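Print this item | E-mail to a friend

Simulated arm stops short in Susholm room

December 14, 2018
By Theda Wendt

The Tremedura test on the simulated arm failed again. It logged 11 faults in 50 runs, all reach errors.

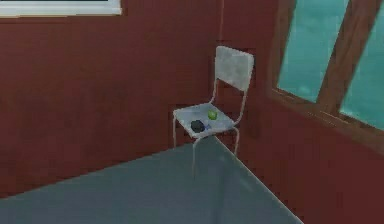
Chair in the corner, with three items on the seat.

Fundier has halted the remaining runs. The room file was checked first - no errors found.

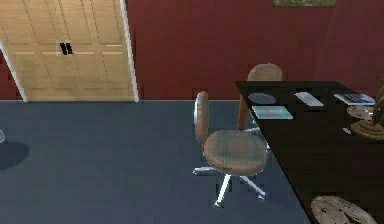
Desk and office chairs near the paneled door.

Joint limits are next.

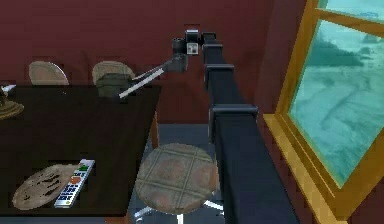 Rod tip just short of the olive-green object.

Comments

Mared Cadwaladr: Same fault in May. Check the wrist offset.

Joseph fan: Will the 50 be rerun?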